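Lostora sets equipment plan for returns desks, starts with simulation

25 Dec 2023

Lostora, the used book and gift seller, has settled on a plan for adding robot arms to its returns desks. The company will spend the first part of the budget on simulation and put off buying most of the hardware until May.

The plan covers 3 sites and up to 4 arms at each one. Lostora had first asked for quotes on a full set of arms, grippers and tables. It dropped that request after its warehouse team in Mtshali pointed out that the desks there are not all the same depth, and that a table layout picked too early could leave the company with fixtures it can't use.

Clultirari, the integrator hired for the project, is building the returns desk in software first. The tasks are small ones: lifting an object over a book, moving items between a tray and a shelf, and keeping clear of whatever else is on the table. The simulated desk is being worked through with an arm marked AGILE·X, though Lostora says it has not picked a supplier.

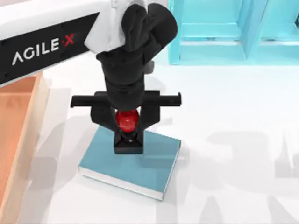 Will Lostora buy any arms before the simulation work is done?
It will buy one, for the Mtshali site, so that the team can check reach and cable routing on a real desk. The rest of the order depends on the results.

The budget is split into two parts. The first pays for software seats, integration hours and the single arm. The second, which needs a separate sign-off, pays for the remaining arms, spare gripper fingers, tables and safety work. Training for desk staff was left out of the early draft and has been added to the second part.

Clultirari has been told to run 200 trials of each task before it reports back. Lostora wants the failures sorted by cause – a dropped item, a bump against the furniture, a missed grasp – so it can tell which ones would cost money to fix and which ones only need a change in the program.

Storage has taken up more of the planning than expected. Lostora wants returned items sorted into open compartments, and the choice of organizer affects how close the gripper has to come to the dividers. A wider unit gives the fingers more room but takes up desk space. Clekeo, which supplies the company's shelving, has quoted for 273 divided units in one size. That quote is on hold until the compartment width is agreed.
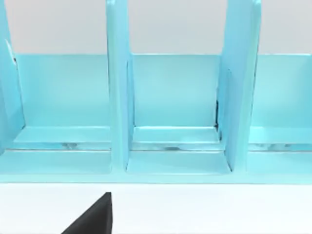 A gripper finger in front of the divided organizer in the simulated setup.

Lostora has also asked for service costs to be listed separately from the purchase price. Under an earlier conveyor contract the two were combined, and the company had trouble comparing bids when the contract came up for renewal.

Leasing is still an option for the two smaller sites. Lostora will ask for lease terms along with the final purchase quotes and expects to choose between them in May.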